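Hinata Imai
Thread: thin cloths and crinkly sheets, and why I've spent so much of July thinking about them

A bunch of you asked how I get floppy stuff to fold flat after I posted the drawer last month. So okay, everything I know, in no real order!

First thing. Pinch it at the edges, get it tight, and THEN think about folding. If it's sagging in the middle before you start, it's going to be a mess at the end too.

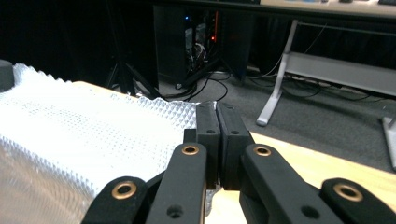
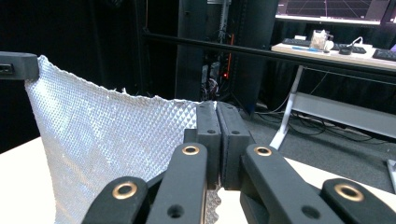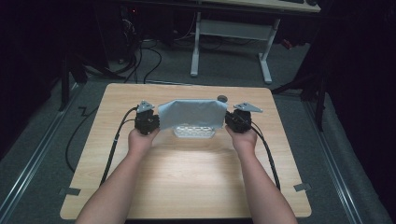 So yeah, tension first. I do a quick little tug sideways with both hands at the same height. If one hand is higher you get that long diagonal crease, and you'll be smoothing it out forever.

Then I lower it bottom edge first. Let that edge touch the table, then lay the rest down away from you. If you drop the whole thing at once you trap a big bubble of air under it and it slides off wherever it wants (usually the floor, in my case).

Small cloths: half, half again, done. I used to do thirds because I saw it in a magazine and it looked fancy. Thirds are fine for hand towels. On a little dishcloth you just end up with a lump.

Big dish towels: long way first, always. My mom does short way first and we've argued about this at two separate family dinners, so please don't start in the replies lol

Now, the crinkly textured stuff, the kind with a raised pattern all over. It doesn't want to fold. It remembers every crease you ever gave it. I've gone over to rolling and I'm never going back.

How I roll it: pattern side out, start from the straightest edge, keep it loose. If one edge is ragged, leave that one for last so it ends up on the outside of the roll and you can trim it later.

And if it's already crumpled, don't go at it with your palms right away. Hold one side still, pull gently from the other side, move along a bit, pull again. Then flatten. You won't get every wrinkle out, but you'll get it to lie down.

Somebody asked about ironing. Fabric, sure, low heat, check the label. Anything plastic, NO. I did that once in my old apartment in Peltow and the iron never recovered. Rest in peace, it was a good iron.

Clips are great, by the way. Clamp one corner to something and suddenly you've got an extra hand. The ones I bought at Hattori came 31 to a bag, which is a weird number, but okay. I'm down to maybe a dozen because they keep wandering off to the chip bags.

Storage! Folded cloths go standing up, fold side on top, like files. You can see everything and you can pull one out without wrecking the pile. If they fall over, the drawer's too empty or the folds are too floppy. Stick a bookend in there.

Rolls go in the tall bin next to the drawer. I tried laying them flat on the shelf and they just rolled to the back and lived there.

Color order or size order? I do size. I did color for a week and it was so pretty, and then I needed a big one in a hurry and had to open up half the row.

Some of you wanted to know where I get my cleaning cloths. Lately it's Lasine, the plain multipack. They shrink a little the first time through the wash, so don't fold them all perfectly before that (ask me how I know). The ones from the Skeltbridge market are softer but they shed like a cat.

Oh, and wash new ones by themselves! I had a dark one turn a whole load of white napkins sort of gray. Dingy napkins all through the holidays.

Update: the drawer post just passed 3,404 views, what is going on. It's a DRAWER. Hi to all the new people, I mostly post about laundry and soup.

Also 201 of you voted in the poll and rolling lost to folding, which I'm choosing to ignore.

Fitted sheets are going to get their own thread because I need to practice a few more times before I tell anyone else what to do. If you've got a method that works on deep mattresses, drop it in the replies and I'll try it tonight.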